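Pipe Dreams: the May round-up

Welcome back to the only newsletter in the Binalcombe office that people admit to opening. Our theme this time is leaks, a subject on which the water trade has a great deal to say and would mostly like to say it quietly.

First, Rinbridge, where the night crew have finished listening to the old cast iron main along the river. The main is 37 kilometres long and older than everyone's pension. Acoustic loggers were clipped to the valves, left overnight and collected before the school run. They picked up 32 likely leaks, one of which was a pub cellar pump having a hard life. The rest are being dug in order of how loudly they hiss, a method we have long used for choosing which emails to answer.

Next, smart meters. The Grelevia trial now has 1,018 homes signed up, and the data has already settled one long argument: the big overnight flows on the hill estate came from toilets that never stop filling. A new flush valve costs less than the letter we send to tell you that you need one. The team would like more homes on the east side, where the take-up so far is best described as shy.

Then there's Melnyk, our valve records project, which has reached the stage where the map and the ground agree on most things. Where they don't, the ground has won every time. If you find a valve that isn't on the map, please report it. If you find one on the map that isn't in the road, please report that too, and try not to sound so pleased. 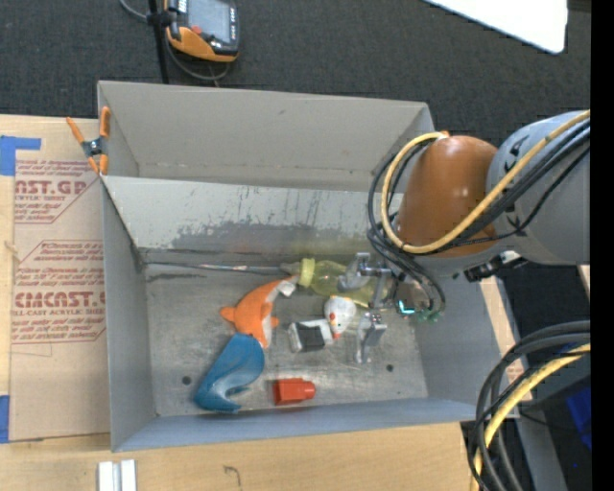 Robot arm and gripper over a grey metal bin.

Lastly, a plug for the Saturday open morning at the treatment works. Doors open at 8, tours leave when enough people have found the car park, and sturdy shoes are a must. There will be tea, made with the local product.

Send items for the next edition to the usual address. Leaks of any kind welcome.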